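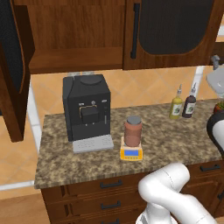
Granite-look counter, wooden cabinets and an orange-peach tile backsplash.

I have been selling from home for 16 years now, first candles and then the Bremano line of cleaning products, and I would like to say a kind word for the small customer. I mean the woman in Lavham who buys one bottle of dish soap every other month and never asks about anything else.

Most of the training I have sat through treats her as a problem to be solved. She should be moved up to the bigger bundle, or invited to a call, or asked (very sweetly, of course) whether she has ever thought about earning a little extra. I did all of that in my early days, and I blush to remember it. I had a list of 300 names and I wore most of them out before the second spring, because every time the phone rang they knew I wanted something.

These days I write down what people buy and when they are likely to run low, and then I drop them a note. That's pretty much my whole system! Some months it brings in very little, and I won't pretend otherwise. But 11 of the households I started with in Istley are still ordering, and I know their dogs by name, and when one of them does want to hear about the business side she asks me herself, usually over coffee and usually when I have somewhere else to be.

I know the companies look at this differently. A team leader with 3,000 people under her has targets to meet, and a bottle of soap doesn't move the chart much. Still, I wish the next round of training would spend one morning - just one - on how to look after a person who is perfectly happy being a customer. Let the new folks practice saying thank you and hanging up the phone. I would gladly drive over and help teach it, and I'd bring the muffins too.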